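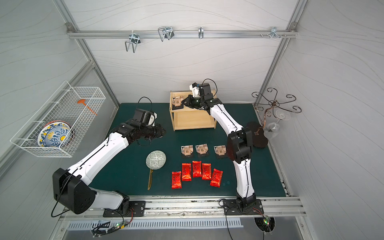 Workshop > Notebooks > Cell 2 > November

This site uses cookies to keep you signed in. Accept | Settings

November, entry begun 9:40

Purpose: comparison of the Zurell fingers (left arm) with the Strömberg fingers (right arm) on light, thin objects. Both arms run from the same Wudau controller build. Grip force limit set identically on both sides. Control loop at 200 Hz.

Object set: house cards on their black bases, red foil snack packets, hand mirror with gold-colored handle. The glass on the scroll holder and the plate in the wall basket remain in the cell as obstacles and are not to be gripped.

Task A, card to upper shelf. The right arm is to place a card on the upper tier and release it without tipping the base. Approach height was lowered by 3 mm after the first trials, in which the fingers opened too early. The lower setting is retained. The forearm must come in high enough to clear the cards in the foreground, and the planner does not yet treat them as fixed. Waypoints were therefore entered by hand.

Task B, packets. Zurell fingers hold the foil at the sealed edge more reliably than at the middle. Strömberg fingers showed little difference between the two, but left creases. Creased packets should be replaced before the next series, as they become easier to grip and will distort the comparison.

Task C, mirror. Deferred. The handle rotates in the Zurell fingers when lifted from the end. A grasp closer to the round back is to be tried first.

Cabling: the loop over each gripper is to be checked at full wrist rotation before every series. Slack was adjusted on the left side only.

Logging: the Zestum recorder stopped at 3000 samples per file, the default limit. Limit raised; Task A files from before 11:15 are short and should not be used for timing.

Open: wrist camera calibration, left arm. Repeat Task B with new packets and the arms exchanged.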